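GULIDSTEAD COMMUNITY HALL ASSOCIATION
Kitchen and Dining Room Working Group

Minutes of the meeting held 2021-11-16 in the dining room

Present: Hanne Lauritsen (chair), and members representing the lunch club, the evening cooking class and the hall office.
Apologies: Received from the representative of the garden group.

1. Minutes of the previous meeting

The minutes were accepted with one correction. Under item 4, "serving hatch" should read "serving counter." The chair signed the corrected copy.

2. Matters arising

2.1 Drawer liners. The new liners have been cut and fitted in all drawers on the sink side. The drawers on the stove side remain to be done. The cooking class will complete these before its next session.

2.2 Key to the dry goods cupboard. A second key has been cut and is held in the hall office. Groups wishing to use it must sign the key book.

2.3 Dish towels. The lunch club reported that towels continue to go missing. It was agreed that towels will be marked with the name of the hall in laundry pen and that each group will return its used towels to the bin under the counter. The office will purchase the pen.

3. Dining room furniture

3.1 The group considered the condition of the red tables. The speckled tops were judged to be sound and no replacement is proposed. Members noted that the gloss surface shows smears when wiped with the cleaner supplied by Sarantis at the strength now in use. The office has spoken to the supplier, who advised a weaker mix and a second wipe with plain water. The office will write out the new instructions and fix them inside the door of the cleaning cupboard.

3.2 The lunch club asked whether tablecloths should be brought back for formal lunches. After discussion it was decided that they should not. The cost of laundering was the main objection, and several members also felt that the tables look well enough uncovered. The cooking class representative asked that her disagreement be recorded.

3.3 Chairs. Two chairs with loose backs have been taken out of use and labeled. The repair will be added to the list for the handyman's visit in May. Members were asked not to remove the labels.

4. Glass sliding door

The door was reported to be stiff at certain times. The track has been swept and a dry lubricant applied. The office will monitor it and will obtain a price from Fullulport should the problem continue. Groups storing items on the other side of the glass were reminded that the way through must be kept clear during public sessions. The lunch club accepted that some of the boxes are its own and undertook to take them away.

5. Storage of chopsticks and serving utensils

5.1 The chair introduced this item. At the last two shared meals guests had difficulty finding chopsticks, which were kept in a drawer with the baking tools. The cooking class had been asked to suggest an arrangement in which the utensils would stand on the table and guests could help themselves.

5.2 The class proposed a plastic caddy with a divider down the middle and a separate tray beneath. The divider allows chopsticks to be kept on both sides. The openings near the base are for drainage, and the tray should be lifted out and emptied whenever the caddy is washed.

5.3 There was a long discussion of whether serving spoons should share the caddy with the chopsticks. The lunch club favored a separate jar on the counter, on the grounds that tall spoons make the holder top-heavy. The class felt that a second holder would be one more item to wash and put away. The chair asked that the matter be settled by trial and not by further debate, and this was accepted. The spoons will stay in the caddy until the next meeting, when both groups will report.

5.4 The group considered how utensils should be placed. It was agreed that chopsticks will stand with the eating ends up, so that the ends resting in the caddy are those held in the hand. The lunch club pointed out that guests would then touch the eating ends when taking a pair. On reconsideration the decision was reversed, and chopsticks will stand with the eating ends down. The caddy will be washed after every meal.

5.5 Odd chopsticks. Pairs with patterned tops are easily matched. Plain wooden ones should be checked for length and for splinters, and any that are split are to be thrown out. The class will carry out the first check. 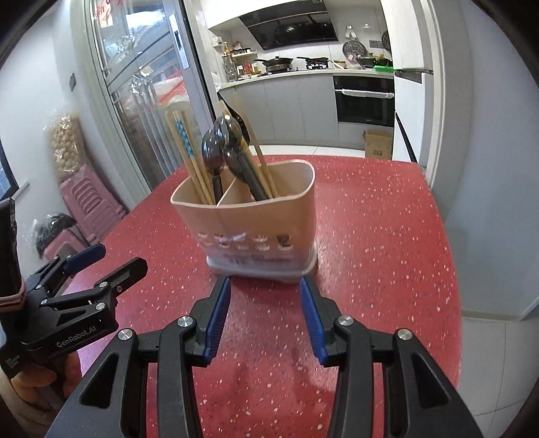
Item 5: Divided caddy with chopsticks and black spoons, red table, dining room.

5.7 Resolved: that the caddy be adopted for shared meals on a trial basis, and that it be stored on the shelf over the counter, empty and dry, between bookings.

6. Purchases

6.1 The office presented the kitchen account. The balance stands at $2,957. Spending of $602 was approved for a replacement hot water urn from Grosano, to include delivery and removal of the old unit. A higher quotation of $822, which added a service plan, was declined.

6.2 A request from the cooking class for nine additional mixing bowls was deferred. The class will first go through the bowls already in the lower cupboard and report on which are fit for use.

7. Cleaning schedule

The revised schedule was circulated. The lunch club will take the refrigerator and the counter, and the cooking class the stove and the utensil drawers. The dining room floor remains with the office. Hanne Lauritsen asked that each group initial the sheet when its work has been completed, including those weeks when little needed doing. The garden group will be informed of its share in writing.

8. Other business

8.1 The lunch club asked that the dining room clock be corrected. The office will attend to this.

8.2 A member asked whether leftover dry goods could be offered to other groups. The chair ruled that this should be placed on the agenda for the next meeting.

9. Next meeting

The date will be set by the office and sent to all groups. Items for the agenda should reach the chair in writing beforehand.

There being no further business, the chair closed the meeting.

Action list

Office: laundry pen; table cleaning instructions; sliding door; urn order; clock; notice to garden group.
Cooking class: stove-side drawer liners; chopstick check; review of mixing bowls; report on caddy.
Lunch club: removal of boxes; report on caddy.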